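Putting the winter jackets away (and the rest of the pile on the bed)

Every spring I tell myself I'll deal with the coats over one afternoon, and every spring it takes me most of a week. This year I started early, with the windows open and a pot of tea going, and I wrote down what worked so I won't have to figure it out again in October. Most of it is common sense. Some of it I learned by ruining a perfectly good vest.

Use the bed, not the floor

I do all my folding on the bed. It's the right height, it's the biggest flat surface I own, and I can't go to sleep until the job is finished, so there's no leaving it for tomorrow. Leave the bedspread on, too. A tightly made bed gives you something smooth to press against, and lint shows up nicely on a light print. The bolster stays where it is, up against the wall. I used to move all the pillows to a chair and then I had nowhere to sit.

Check pockets first. All of them, including the little one inside that you forgot was there. My record is 9 receipts and a lip balm from a single coat.

Roll the quilted ones

A quilted jacket doesn't like being folded flat. You get a hard crease right across the stitching and it's still there in November. So I roll mine. Zip it up, lay it face down, bring the sleeves across the back, and roll from the hem toward the collar, leaning on it with your forearms as you go to push the air out. Don't crush it like you're wringing a towel, just lean. If it comes out lumpy, let it go and start over - the second try is nearly always better. 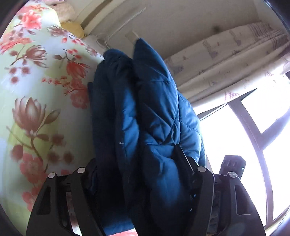 Once it's rolled, I tie it with a strip of old cotton T-shirt. Rubber bands bite into nylon and leave a mark, and they dry out and snap by the middle of summer anyway. Two strips for a long coat, one for anything that stops at the waist.

Go over the surface with a lint roller before you tie it, by the way. Dark nylon picks up every loose thread in the house. For the stubborn ones I use a piece of packing tape wrapped around my fingers, sticky side out, and that gets them.

What about vacuum bags?

I've tried them. I bought a set of the Grimia ones (419 baht at the market, which felt like a lot for plastic) and they do shrink everything down to nothing. They're great for spare blankets. For anything puffy I've stopped using them, though, after my favorite vest came out in the fall as flat as a pancake and never really came back. I tumbled it with tennis balls, I hung it in a steamy bathroom, I begged. It's now my gardening vest.

These days the jackets go into a zip-up cloth bag from Cekier. The medium size was 139 baht, it holds two rolled jackets and a scarf, and it breathes. It slides under the bed lying down or stands in the bottom of the closet.

Keep the damp out

Make sure everything is bone dry before it goes in. I hang each jacket overnight by the window even if it feels dry already. In August the air in my bedroom is like soup, and one slightly damp cuff can make a whole bag smell.

I drop a bar of plain soap still in its paper wrapper into each bag. Saengthong is the one I like, it's a soft sort of smell and doesn't take over. Cedar blocks are fine too. Skip the mothballs unless you want to be the person people stand away from on the train.

Cotton things get folded

Soft cotton is the opposite of quilting. It folds beautifully and takes up hardly any room, but only if you shake it out first. I pick mine up by the shoulders, give it a good snap, and let it land on the bed. Then smooth from the middle outward with flat hands. If it's landed in a heap, pinch it up by the highest point and try again, because chasing wrinkles around a heap will only make you cross.

Fold the sides in to make a long strip, then fold that in thirds so it stands up on its own in the drawer. I can see every color at a glance that way and I don't wreck the stack looking for one thing.

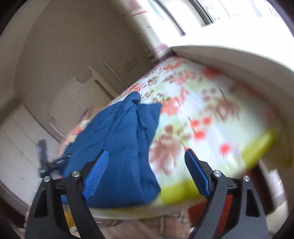
Label it now

You will not remember which bag is which. I use Dirura tie-on tags, which come 40 to a pack and have lasted me for years, and I write what's inside in pencil so I can rub it out and use the tag again. Tie it to the zipper pull so it hangs at the front.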